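纽恩登三校午休四月起延长，校车时刻随之调整

2022年2月4日，纽恩登讯

纽恩登镇教育办公室公布了新的午间作息安排。从四月开学起，镇上三所学校的午餐时间统一为40分钟，学生先用餐，再到室外活动。下午放学时间顺延，镇内校车各线路的发车时刻也要跟着改。

受影响的学校是河岸小学、图隆路小学和纽恩登中学，在册学生合计739人。三所学校现行的午餐时间并不一致。河岸小学分两批进餐厅，每批不到半小时；图隆路小学不分批，但要从午休里扣掉排队和洗手的时间；纽恩登中学的低年级和高年级共用一个餐厅，后到的班级常常刚坐下就听到预备铃。教育办公室在通知中写道，三校各行其是的做法已经沿用多年，最初是为了配合旧的校车合同，而那份合同在去年秋天已经到期。

通知全文共四页，已经张贴在镇公所一楼和三所学校的门厅，也随本周的家校联系册发到各家。没有收到的家庭可以到学校办公室领取纸质版。

按照新的安排，午餐铃响后，各班由任课教师带到餐厅，路上和洗手的时间不再计入用餐时间。用餐结束后学生可以留在座位上，也可以到操场去。教师不得以整理教室、补作业或排练为由让学生提前离开餐厅。这一条在去年的征求意见稿里没有，是后来加上的。

改动的起因要追溯到去年的一次家长问卷。问卷本来问的是校车拥挤的问题，最后留了一栏空白供家长自由填写，结果写得最多的是午饭。不少家长提到孩子放学回家时饭盒里还剩一半，问起来，孩子说没有时间吃。也有家长写道，孩子为了早点去操场，只吃一两口就收拾东西。教育办公室随后派人到三所学校的餐厅旁听旁看，前后持续了两周，记录学生从落座到起身的时间。记录显示，低年级学生里带饭的比买饭的坐得久，因为买饭的要排队。河岸小学第二批用餐的班级时间最紧，遇到下雨天，脱雨衣和换鞋又要占去一段。

记录没有涉及学生吃了什么，吃了多少。教育办公室表示这不是此次调整要处理的问题，菜单仍由各校餐厅自行制定。

午餐的供应方式基本不变。三所学校的餐厅都由普洛夫斯特德餐饮公司承包，合同期还剩两年。公司方面表示愿意配合新作息，热餐的出餐时间会相应后移，冷餐窗口则从课间就开放，学生可以提前取好，放在班级的架子上。冷餐目前有面包、奶酪、水果和生菜，由学生自己搭配。图隆路小学的冷餐卖得最好，有时候热餐还没有开始打，冷餐已经没有了。公司打算在四月之后给冷餐窗口增加一种全麦面包，价格与白面包相同。

对自带午饭的学生，学校不作规定。通知只提醒家长，餐厅的微波炉数量有限，需要加热的饭盒请在早上交到餐厅，写好姓名和班级。

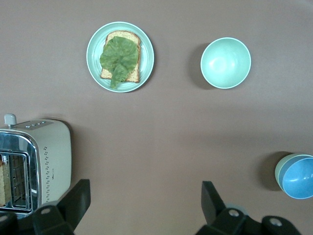 蒂武西奥·阿里亚加认为，时间延长是好事，但教育办公室应该先解决排队。他在意见簿上写道，如果窗口还是只有一个，多出来的时间会全部花在队伍里，孩子坐下来吃饭的时间一分钟也不会多。他建议热餐和冷餐分开两条队伍，付款改为按月预缴，窗口不再收现金。他还问，为什么中学生和小学生的午休要一样长，中学生下午的课更多，推迟放学对他们的影响更大。

教育办公室对前一条意见的答复是，分队的办法将从四月起在河岸小学先行，其余两校视餐厅的空间而定。图隆路小学的餐厅只有一个出入口，分成两条队伍会堵住通往洗手间的走廊，需要先改动门的位置。按月预缴目前已经可以办理，但不强制，仍然保留现金付款。至于中学的午休时长，办公室的解释是三校共用校车，如果中学的时间单独计算，末班车就要多跑一趟。

校车的安排是这次通知里篇幅最长的部分。纽恩登现有校车线路由莱德斯马客运公司运营，往返于镇区、河东的农场和莱德斯马路沿线的几个居民点。放学时间后移之后，原来接完小学再接中学的顺序将对调，改为先接中学，再接小学。这样一来，住在河东的小学生到家的时间会比现在晚，住在镇区的则基本不受影响。冬季河东一段路没有路灯，有家长担心孩子下车之后要摸黑走一段。莱德斯马客运公司答应在桥头增加一个停靠点，把原来设在岔路口的站牌移到有灯的一侧。新的站牌在三月底以前装好。

早晨的校车时刻不变，上课时间也不变。

下午的课表由各校自行调整。纽恩登中学已经把草拟的课表发给教师，主要的改动是把原来下午第一节的体育课挪到最后一节。体育教师此前多次提出，学生刚吃完饭就跑步并不合适，这次算是一并处理了。音乐教室和实验室的使用时间没有变动。校队训练的开始时间相应推迟，场地灯光的费用由学校承担，不向家长收取。

图隆路小学的情况稍微复杂一些。学校下午有一部分教室借给镇上的语言班使用，语言班的上课时间与新的放学时间有重叠。学校与语言班商量后，决定把语言班移到二楼，腾出一楼的教室给放学后等车的学生。二楼的桌椅是按高年级学生的身高配的，成人使用没有问题。语言班的学员请留意楼梯口的新教室表。

河岸小学改动最小，只是把两批用餐合并成一批。学校原先分批，是因为餐厅座位不够。去年暑假，餐厅与隔壁的储物间打通，多出了一片地方，但座椅直到年底才到货，所以分批的做法又延续了一个学期。座椅现在已经摆好，可以容纳全校学生同时就座。打通之后餐厅里回声比较大，教师们反映说话要提高嗓门，学校正在询问加装吸音板的价格，还没有定下来。

费用方面，教育办公室列出了几项支出，包括站牌、餐具补充以及餐厅人员延长工时的工资。前两项从本年度的日常经费里开支，工资部分由镇里和普洛夫斯特德公司分担，分担的比例写在补充协议里，协议签字后会公开。午餐的价格在本学年内不涨。下一学年是否调整，要看粮油和蔬菜的进价，公司方面目前没有给出说法。

餐具补充一项是普洛夫斯特德公司提出来的。三校合并用餐批次之后，同时使用的盘子和碗会增多，原来用完一批、洗一批、再用一批的办法行不通。镇里同意采购1,000件盘和碗，三所学校按人数分配。采购要求写得很简单，要能叠放，边沿不能太薄，能进洗碗机，颜色不限。供应商送来过几种样品，餐厅人员试用之后选了浅口的盘和两种大小不同的碗。原有的餐具继续使用，有缺口的挑出来不再上桌。

在此之前，图隆路小学有一段时间用过一次性纸盘。那是前年冬天洗碗间水管冻裂之后的临时办法，水管修好以后本应恢复，但纸盘进多了，又接着用了几个月。有家长为此给镇里写过信。教育办公室在这次通知里写明，除停水停电之外，三校餐厅一律使用可以清洗的餐具。

洗碗间的排班也有变化。河岸小学原来每天中午洗两轮，合并批次后改为饭后集中洗一轮，人手从附近的图隆路小学调一名过来，洗完再回去。两校步行不远，沿河走比走大路快。纽恩登中学的洗碗机年头较长，热水上来得慢，普洛夫斯特德公司计划在春假期间更换加热部件，如果检修发现机身也有问题，就整机换掉。
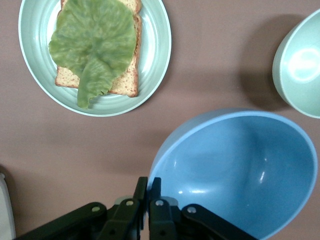 新作息实行之后，家长还可以中午接孩子回家吃饭吗？

可以，手续与现在相同，由家长在学期初填写回家用餐登记表，每天在学校门口签字接送，下午上课铃响之前送回。

登记表在各校办公室领取，填好后交给班主任。中途改变安排的，请提前一天告诉学校，方便餐厅备餐。临时有事来不及通知的，可以打电话到学校办公室，由办公室转告班级。由祖父母或邻居代为接送的，需要在表上写明代接人的姓名，第一次来时带上证件。纽恩登中学高年级的学生经家长书面同意可以自行外出用餐，低年级不行，这一点与以往一样。

有特殊饮食要求的学生，登记办法有一处改动。过去由家长向餐厅口头说明，餐厅人员更换之后有时会漏掉。四月起统一改为书面登记，一式两份，一份留在餐厅，一份放在班主任处。对某种食物过敏的学生，需要附上医生的证明。因为宗教或者家庭习惯不吃某种食物的，不需要证明，写清楚即可。已经口头登记过的家庭也要重新填一次表，截止时间是三月中旬。

室外活动的看护由教师轮值。延长午休意味着教师的值班时间也会增加，这是去年讨论时分歧最大的地方。三校教师起初的意见是，值班时间应当计入工作量，或者由镇里另外聘人。最后的办法是两者各取一部分，用餐时段由教师陪同，室外时段由镇里聘请的看护人员负责，教师每周轮值一次。看护人员的招聘启事已经贴出来，工作时间只在上课日的中午，要求有照看儿童的经历，会基本的急救。报名在镇公所办理，录用之后有两个下午的培训，培训时间照付工资。

下雨天的安排由各校自己定。河岸小学开放图书室和走廊，图隆路小学开放礼堂，中学开放体育馆的一半，另一半留给下午的课摆放器材。通知没有规定什么样的天气算是下雨，教育办公室说由当天值班的人决定。往年的做法是小雨照常出去，穿雨衣的可以上草地，没有雨衣的留在屋檐下。

操场上的设施这次没有列入改造。图隆路小学的攀爬架去年检查时有一处螺栓松动，已经拧紧，后来的检查没有发现问题。河岸小学靠河一侧的围栏要换新的，工程安排在春假期间，与作息调整无关，但施工时那一侧的侧门会关闭，平时从侧门进出的家庭请走正门。正门前的路段上下学时车多，镇里提醒开车的家长不要在公共汽车站停车，可以停到面粉仓库旁边的空地，再步行过来。

教育办公室还回答了放学后看护班的问题。看护班现在开到傍晚，放学时间后移之后，看护班的结束时间不变，所以实际的看护时间会短一些。收费是按月算的，有家长问是否会因此减少。办公室说收费标准要到三月才能定，原则上按实际时间折算。看护班的点心仍由看护班自己准备，不归普洛夫斯特德公司管。

镇上的几家店铺也注意到了这个消息。图隆路上的面包店平时在中学放学时最忙，店里打算把下午那一炉往后推。游泳馆的儿童班开始时间与新的校车到站时间接不上，馆方表示四月的课表会重新排，已经报名的孩子保留名额，时间不合适的可以换班或者退费。镇图书馆儿童区的闭馆时间也可能延后，要看冬天的暖气费用，图书馆会在月底以前贴出告示。

新安排先实行到本学年结束。期间教育办公室会再派人到餐厅记录用餐时间，方法与去年相同，以便前后对照。六月放假之前，三校各开一次说明会，届时家长可以提意见。说明会的时间另行通知，会场设在各校餐厅，不提供托管，带孩子来的家长可以坐在后排。

在此之前有意见的，可以写在镇公所一楼的意见簿上，也可以投到三所学校门厅的信箱里。信箱每周开一次。写了姓名和地址的，办公室会书面答复；没有写的，归类之后放进下一次通知里一并说明。截至发稿时，意见簿上写得最多的仍然是校车，其次是餐厅的噪音，还有几条是问丢失的饭盒和水杯去哪里找。无人认领的饭盒放在各校办公室门口的木箱里，学期结束时清空。

校车新时刻表印好后，将贴在各站的站牌上，司机手里也有。河东桥头的停靠点启用之前，校车仍在岔路口停车。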